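Flolstead Household Automation Working Group
Minutes of the August meeting, held on Thursday at 2 pm, Gallargate
2 min read

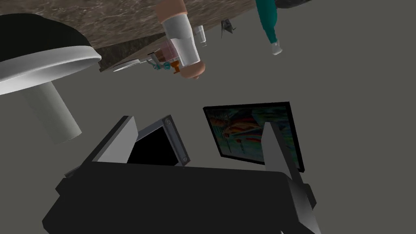

Present: Nnamdi Adeleke (Chair), Phong Đàm (Minutes), members of the working group. Apologies were received from Fusell.

1. Minutes of the previous meeting
The minutes were agreed as a correct record, subject to the spelling of Venckus being corrected under item 4.

2. Simulated clearing of a worktop
Mr Đàm presented the results of the simulated trials. The task was to lift a single item of tableware from a counter and put it down in a marked place on the same counter. Over 2,297 attempts the planner had dealt well with plates set apart from other items. Results for drinking glasses and for anything standing close to a bottle were poorer, and the report did not separate the two.

Members asked whether a person standing near the counter had affected the figures. Mr Đàm replied that the planner stopped whenever a person came within the set distance, and that such stops had been counted as failures. The Chair asked that they be listed separately in future.

3. Readiness for household use
The group discussed whether any chore could be recommended for unattended use in the Flolstead flats. It was noted that a resident would clear the same counter in less time than the machine took to plan its first lift. Two members felt that a slow machine would still be of use to residents with limited grip. The Chair accepted the point but considered that breakages must come first — a household could not be asked to sweep up glass after it.

RESOLVED: that no chore be recommended for unattended use at present, and that supervised clearing of plates go forward to a trial in 16 flats.

4. Shop-floor work
Venckus had asked whether shelf filling might be added to the programme. Deferred until the supervised trial has reported.

5. Actions
Mr Đàm to reissue the results with stops shown separately.
Mr Adeleke to write to Fusell about the 22 spare finger pads on order.

The meeting closed at 3.40 pm.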